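Is a robot open day worth going to if the robots aren't doing it by themselves?

Asked in Events and Days Out, Titside board

Tumance is having another open day in May and my brother-in-law wants to drive us all over for it. He went to the last one and came back talking like laundry is a solved problem. When I pressed him he admitted that at the stations he saw, people were holding the grippers and doing the folding themselves. So what am I looking at for a whole afternoon? I can watch a person fold a shirt at home for free. It's 33 miles each way for us and I'd have two bored kids in the back. Has anybody here been, and did you see a machine do anything on its own?

pennyloafer_2994

dkorhal

Yes go its great. Kids get in free I think, or they did last time. There is coffee. Parking is bad after lunch.

Carmela Farina

I went last year and I'm about as hard to impress as you are, so take this for what it's worth.

Your brother-in-law is right about the folding. The brochure says "robots learning household tasks," and what you mostly get is people at tables working with white grippers, one in each hand, going through shirts. The guide told our group they want 1000 folds of each garment before they try it on the arm. I asked what the success rate was once it got to the arm and got a very long reply with no number in it. Make of that what you like.

The arm demo lasted three minutes. It picked up a dish towel, put it down in a different place, and people clapped. The Sabatier unit next to it was switched off the whole time I was there, and the sign said "demonstration shortly."

I did find the hand-held part more interesting than I expected. You can't just grab a shirt the way you would with fingers. You have to pinch it at two corners, lift it, and get it more or less flat before you can do much else, and it looks awkward even for a person. If that's the easy version, I wouldn't put money on a laundry robot in my house any time soon.
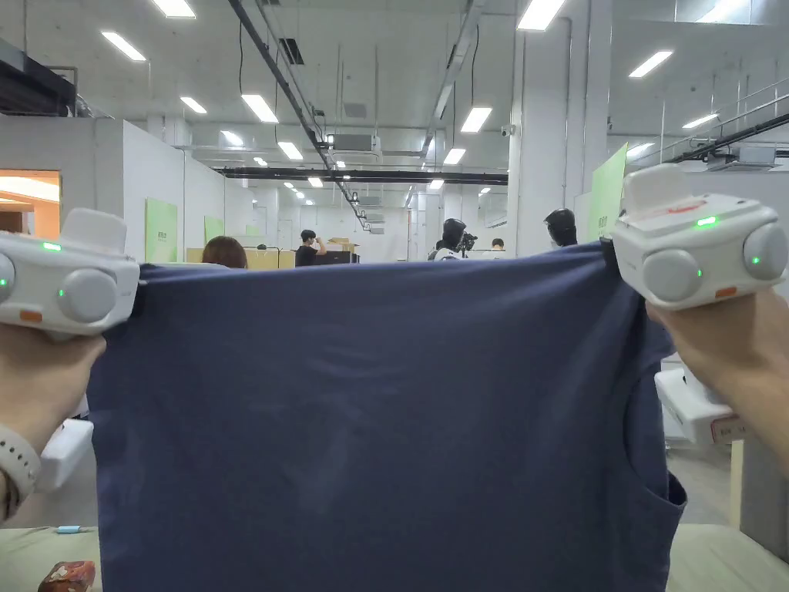
Navy T-shirt held up by its top corners, one gripper in each hand.

If you do go, skip the talk in the side room (it's a sales pitch) and head for the tables first. Ask how many tries a clip took before it made it onto the screen. I'd leave the kids home unless they really like shirts.

jarkatov_fan

Bit harsh above. You can't expect a finished product at an open day, they have to get the examples from somewhere. I saw the Jarkatov arm stack cups and it only dropped one. That was a different event though, so I can't say if they'll have it at Tumance. Call and ask before you drive over.

Comment from pennyloafer_2994: Thanks, Carmela, that's what I wanted to know. I called and they couldn't tell me what time the arm would be running, or whether it would be. He can go without us.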